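Course notes, unit 4: Comparing two-finger grippers
Instructor: Bernadette Baptiste. Lab hours: Trinity Calloway, by the sink.

Read this before you touch the rigs. Last July's group read it after, and we lost a persimmon and most of a Thursday.

You will compare finger pads, the Ranov set against the Rondura set, on the same hand-held body. Log 12 grasps per object per pad. A grasp counts if the object leaves the cloth and stays up for 2 seconds. "It felt good" is not a unit.
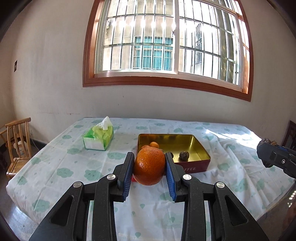
Pad contact is where most of your points live. A flat pad on a round object touches along a thin patch, and squeezing harder mostly gets you juice. Ribs give the skin something to catch on, at least on paper. Look at where the grooved blue pads meet the peel of the big orange: one finger on each side, pressing toward each other. Aim for that. If your fingers close above the widest part, the fruit leaves downward, and gravity will not be listed as a co-author.

Write down the pad, the object, the approach angle and the result, in that order. The Acheampong sheet has 294 rows, enough for everyone — do not start your own spreadsheet with nicer colors.

Start wide. Bring both fingers level with the object's middle before you close, and close slowly. Students who snap the jaws shut get fast data and a lot of it says "rolled." 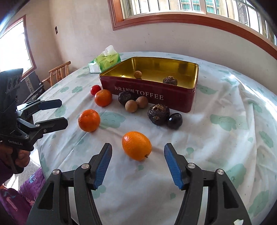
Should we tighten the pivots before each run?
Leave them alone unless the fingers wobble when you shake the tool. Overtightened pivots make the trigger stiff, and you'll end up measuring your own thumb.

Reports go in the Cloneo folder. The limit is 200 words, plus one table. Give failed grasps their own column and say how they failed: slipped, rolled, crushed. "Other" is allowed once.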